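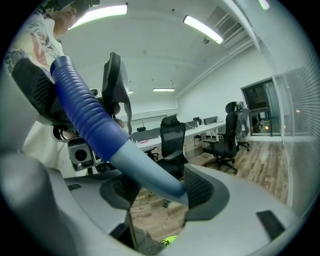
Corrugated hose FAQ

Can I join a ribbed hose to a smooth one?
Sure! I do it all the time. I push the smooth end in a good 2 inches and tighten a clamp over the joint. Don't go crazy with the clamp, though - soft plastic folds up fast.

How do you clean between the ridges?
Old toothbrush and dish soap. Then I hang mine up to dry, which can take up to four hours (longer back in February).

How should I store it?
In a big loose loop on a hook. I used to bend mine in half and, well, I bought another one.

Which size do I need?
Measure the outside of your fitting and send me the number. I'm happy to look it up!

Ohemaa Darko, Furport
Updated 4 Apr 2021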